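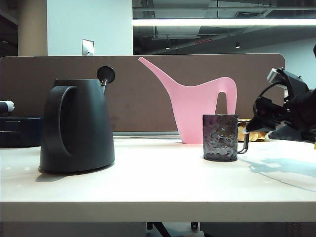
Nodorano opens household handling collection to outside labs

May 14, 2018 – Nodorano has started the second stage of Cillovby, its collection of recorded examples for teaching robot arms to handle everyday household things. The first stage closed in April with 930 recordings. The company plans to add 1000 more before the collection is handed to its research partners.

Each recording covers one short task at a table, such as picking up a watering can by its handle or moving a mug without knocking what stands next to it. An operator guides the arm through the task while fixed cameras and the arm's own joint readings are saved together. The recordings are then used to train a control program, which learns from the examples and is not given a set path to follow.

The object list for the second stage runs to 142 items. It was drawn up with Kuster, which supplies the arms, and leans towards things with awkward shapes: long spouts, looped handles, mugs and open bags of crisps.

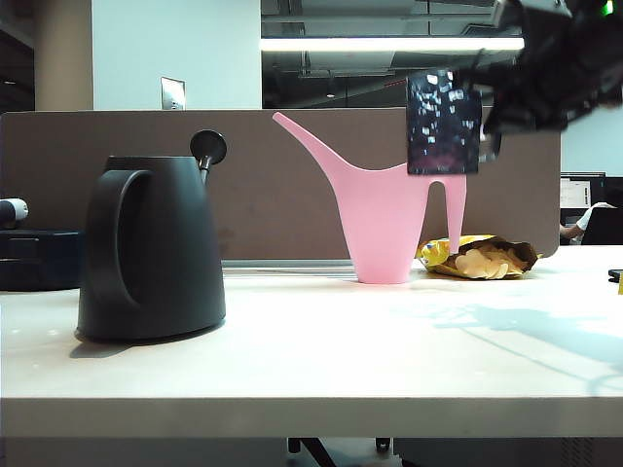 Objects are set out afresh between recordings, and two of the same kind are often placed on the table at once so that the program has to tell them apart. Failed attempts are kept and labelled as such.

"A watering can is harder than it looks," said Maeve Egan, who leads the Cillovby work at Nodorano. "There are several places to take hold of it and most of them are poor ones. We want the recordings to show people choosing, and sometimes choosing badly."

Recording takes place on weekdays at the company's Clalturmont office, with 6 operators working in turn. A full session lasts roughly two hours – setting out included.

Labs wishing to use the first-stage recordings can apply through the Nodorano website. There is no charge for teaching or academic research. Commercial terms are available on request from the Clalturmont office.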